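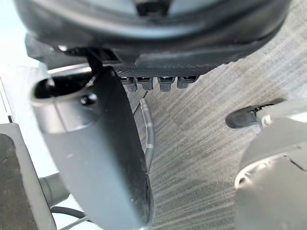
Slide 1 (title). Gray housing with four small black tabs.

Who gets to vote when nobody moves their tokens?
Speaker notes, Lilian Makokha, September 15, 2022

Slide 2
Hi everyone, thanks for having me at Inton! I work on governance for Allus, a lending protocol, and I want to talk about quorum. I know, quorum. I love this topic and I have fifteen minutes to infect you with it.
Ask for hands: who here holds a governance token? Keep them up if you voted in the last month. (Wait. Let people look around the room.)

Slide 3
Where we were in February. A proposal needed 2,000 votes' worth of locked tokens to pass, and we kept missing it. Good proposals, friendly comments in the forum, then a dead vote. The oracle change went up three times! Same text each time, and no votes against.
Say clearly that the people who didn't vote weren't lazy. Many of them had their tokens in the lending pools, where they couldn't vote at all.

Slide 4
Mitali Sultana's idea, and please credit her out loud. Let a deposit carry its vote with it. You put tokens in the pool, you get a receipt, and the receipt can vote or be delegated. If the tokens are borrowed, the borrower gets no vote from them. I was so happy when I read that last part, it closes the hole we'd been arguing over all winter.
Don't get into the contract code. Point to the Hustley repo for anyone who wants it.

Slide 5
Results chart. Voting addresses went from 302 to 400 in the first round after launch. Pause here.
Then the honest bit: most of the new weight came through 8 delegates. More addresses, yes, but also more power in a few hands. Read the two comments from the forum, slowly, the critical one first.

Slide 6
What we're trying next. Delegations run out unless you renew them, so an old choice can't sit there forever. Delegates post a short reason with each vote. And there's a longer window for treasury spending, so people in other time zones can wake up and read the thing before it closes.
The open question is what happens to a renewal if your receipt is locked as collateral. We have two drafts and I like both of them, which is a problem. Bring opinions!

Slide 7
Links: forum thread, Hustley repo, the Wanigasekara simulator. Show the simulator live if the wifi holds, set quorum low, then drag it up and let the room watch proposals start failing. If no wifi, skip to questions.

Likely questions
Flash loans: votes are read from an earlier block, so a loan taken during the vote does nothing.
Paying people to vote: we talked about it and left it out of this round. Happy to argue about it over coffee.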